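Tema 6. Lectura del programa y análisis de la forma en carreras lisas

Apuntes de clase. Módulo de Hípica deportiva, segundo bloque
Material preparado por Mio Ikeda a partir de las sesiones de Kimie Hirano
Revisión: 15 de noviembre de 2020

6.1. Qué se entiende por forma

En el lenguaje del turf se llama forma al conjunto de resultados recientes de un caballo y, por extensión, a su estado competitivo. Conviene separar los dos sentidos. La línea de forma es un registro: puestos, distancias, pesos, terrenos, jinetes. El estado de forma es una interpretación de ese registro, a la que se suman los entrenamientos públicos y el aspecto del animal en el paddock.

La línea se lee de izquierda a derecha en casi todos los programas, con la carrera más reciente a la derecha. Algunos programas la imprimen al revés, así que lo primero es mirar la leyenda. Una secuencia como 4-2-1 significa progresión en un caso y retroceso en el otro. En el ejercicio del curso pasado este fue el error más repetido.

Signos que acompañan a las cifras:

0: puesto fuera de los que el programa detalla. Según el país puede querer decir décimo o peor, o simplemente no colocado.
Guion o barra: separación entre temporadas o periodo largo sin competir. En nuestro programa de trabajo el guion separa carreras y la barra, temporadas.
D: distanciado por los comisarios.
R: retirado durante la carrera.

Los caballos no presentados no generan línea. Si un caballo figuraba inscrito y no salió, el dato hay que buscarlo en el acta de la reunión.

6.2. La reaparición

Se llama reaparición a la primera salida después de un descanso. No hay un número fijo de días para hablar de descanso. En clase usaremos el criterio del hipódromo de Wanditz, que marca con asterisco a los caballos que vienen de una pausa superior a dos meses.

Una reaparición discreta dice poco. Hay preparadores que presentan el caballo muy hecho y otros que dejan que gane condición compitiendo. Para distinguirlos se consulta el historial de la cuadra, mirando los resultados de sus caballos en primera y en segunda salida. Si la mejora en la segunda es constante, una quinta plaza en la reaparición pesa menos en contra.

Fujimoto sirve de caso. Castrado de cinco años, reapareció sobre 1.400 metros y terminó sexto sin haber sido exigido en los últimos 400. En la siguiente, sobre 1.600, corrió segundo todo el recorrido y perdió por medio cuerpo. Quien solo leyera el 6 no lo habría incluido entre los candidatos. El comentario del acta decía «progresó al final sin ser castigado», y esa frase valía más que el puesto.

El caso contrario es Zolell, yegua de cuatro años. Ganó fresca en dos temporadas distintas y en ambas bajó de rendimiento en la salida siguiente. Con ella la línea reciente engaña por exceso. Volveremos a su historial en el tema 8.

6.3. Posición en carrera y ritmo

Los puestos finales no explican cómo se llegó a ellos. Para eso hace falta reconstruir el desarrollo, con las posiciones intermedias que publica el acta y, si se dispone de ella, con la grabación.

Estilos de carrera que se distinguen en el curso:

Puntero: toma la delantera en los primeros metros y trata de conservarla.
De expectativa cercana: corre segundo, tercero o cuarto, a uno o dos cuerpos del puntero.
De media tabla: se coloca en el grueso del pelotón.
Rematador: queda atrás y concentra el esfuerzo en la recta.

Ningún estilo es superior por sí mismo. El resultado depende de cuántos caballos del mismo estilo coinciden. Si hay un solo puntero en el lote, lo normal es que imponga un ritmo cómodo y llegue a la recta con reservas. Si hay tres, es probable que se desgasten entre ellos y la prueba quede abierta para los que vienen de atrás.

El ritmo se mide con parciales. En las pistas que los publican, se compara el tiempo de los primeros 600 metros con el de los últimos 600. Cuando el primer tramo es claramente más rápido de lo habitual para la distancia y el terreno, se habla de ritmo fuerte y el puntero que aguanta hasta el final merece una valoración alta aunque no gane. Cuando es lento, el mérito de haber llegado delante se reduce y el rematador que recortó terreno sube en la consideración.

Un parcial aislado no sirve para comparar reuniones distintas. El viento en la recta opuesta, la posición de la valla móvil y el riego de la víspera alteran los tiempos. Hay que comparar primero con el resto de las carreras de la misma tarde.

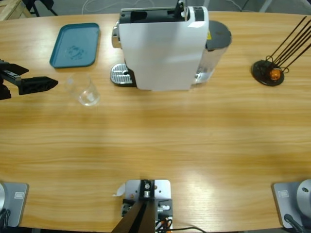
El cajón de salida se estudia junto con el ritmo. Un cajón exterior obliga al puntero a gastar para cruzar hacia la valla, o a correr por fuera de otros caballos durante la curva. El perjuicio es mayor cuando la curva está cerca de la salida. En Wanditz, la salida de los 1.200 metros deja una recta larga antes del primer giro y el cajón influye poco. La de los 1.600 está casi encima de la curva y ahí sí debe anotarse.

Se dice que un caballo viajó «descubierto» cuando no llevó a ninguno delante que le cortara el viento ni lo tuvo tampoco por dentro pegado a la valla. Correr descubierto toda la curva supone recorrer más metros. Las actas no siempre lo recogen. En las prácticas se anotará a mano con la abreviatura DC.

6.4. El peso

En las carreras con hándicap, el handicapper asigna a cada caballo un peso según su valor, con la intención de igualar las posibilidades. El peso publicado incluye al jinete, la montura y, si hace falta, el plomo en la mantilla.

Para comparar dos caballos que se enfrentaron antes se procede así:

Primero, se anota la diferencia en la meta, en cuerpos.
Segundo, se pasa esa diferencia a kilos según la tabla de la distancia (anexo B). En distancias cortas cada cuerpo equivale a más kilos que en las largas.
Tercero, se suma o se resta la variación de peso entre aquella carrera y la de hoy.

Si Skerkach ganó a Fujimoto por dos cuerpos y hoy le da tres kilos más que entonces, el cálculo puede ponerlos a la par o invertir el orden, según la distancia. El procedimiento supone que los dos corrieron a su nivel normal. Si uno de ellos sufrió un tropiezo o salió mal del cajón, la comparación pierde valor y hay que buscar otra carrera común.

El descargo de aprendiz se resta del peso asignado. Solo puede utilizarse en las pruebas cuyas condiciones lo admiten, y desaparece cuando el jinete alcanza el número de victorias fijado por el reglamento. En el programa aparece detrás del nombre del jinete, entre paréntesis.

6.5. Terreno y distancia

La hierba se clasifica según la penetración medida por la mañana: firme, buena, blanda, pesada, con grados intermedios. En la pista de arena se usan otros términos y no deben mezclarse los historiales de una y otra superficie.

Para cada caballo conviene preparar una ficha con los resultados separados por terreno. Con pocas salidas, la ficha no autoriza a concluir casi nada. Un caballo que ha corrido una sola vez en pesada y llegó último puede haber perdido por otros motivos. Se escribirá «sin datos suficientes» y se seguirá adelante. Es preferible a inventar una preferencia.

Con la distancia ocurre algo parecido. El pedigrí orienta en los caballos con poca experiencia, pero pasadas unas cuantas carreras pesan más los resultados propios. Skerkach, por ejemplo, desciende por línea materna de caballos de fondo y tiene sus mejores valores en la milla. Su entrenador probó una sola vez los 2.000 metros. Iba bien colocado al entrar en la recta y cedió en los últimos 400.

6.6. El comentario de carrera

La segunda práctica consiste en redactar una crónica breve. Estructura recomendada:

Resultado y margen en la primera o segunda frase.
Antecedente inmediato del ganador, en una línea.
Desarrollo: salida, colocación, momento decisivo.
Mención de los colocados y de algún no colocado cuya actuación lo merezca.
Compromiso siguiente, solo si lo ha confirmado el entorno del caballo.

El tiempo verbal es el pretérito. El presente histórico se reserva para la retransmisión. Se evitarán los adjetivos que no aporten información, como «espectacular» o «brillante», cuando el margen y el parcial ya dan la medida de la victoria. También hay que evitar las intenciones atribuidas al animal. Un caballo no «quiso demostrar» nada; en cambio, puede haber bajado las orejas, cambiado de mano o colgado hacia dentro, y todo ello se puede comprobar en la grabación.

Hirano insistió en clase en la diferencia entre «se impuso por» y «ganó de». La segunda forma es habitual en la prensa de varios países americanos y no se considera incorrecta, siempre que el texto sea coherente de principio a fin.

Fragmento aceptable, de un ejercicio entregado:

«Zolell se adjudicó la prueba por tres cuartos de cuerpo. La yegua, que no competía desde la primavera, salió con rapidez desde un cajón exterior y compartió la punta hasta la entrada de la recta. Allí su jinete la animó y tomó una ventaja que Skerkach redujo en los últimos metros sin llegar a alcanzarla.»

Observaciones al fragmento: falta el peso que llevaba la ganadora y no se dice nada del tercero. «La animó» es vago. Debería indicarse si fue a manos o con la fusta.

6.7. Trabajo para la próxima sesión

Elegir una carrera del programa de Wanditz incluido en el anexo A y preparar:

a) La ficha de dos participantes, con terreno, distancia y peso.
b) Un mapa de ritmo previsto, indicando el estilo de cada caballo.
c) Un comentario de 600 palabras como máximo, redactado después de ver la grabación.

Los apartados a y b se entregan antes de consultar el resultado. Se valora que el razonamiento pueda seguirse, haya acertado o no el pronóstico. Las abreviaturas serán las de la hoja del tema 5, más DC.

Lectura previa al tema 7: acta completa de la misma reunión, incluidas las decisiones de los comisarios y las sanciones a los jinetes.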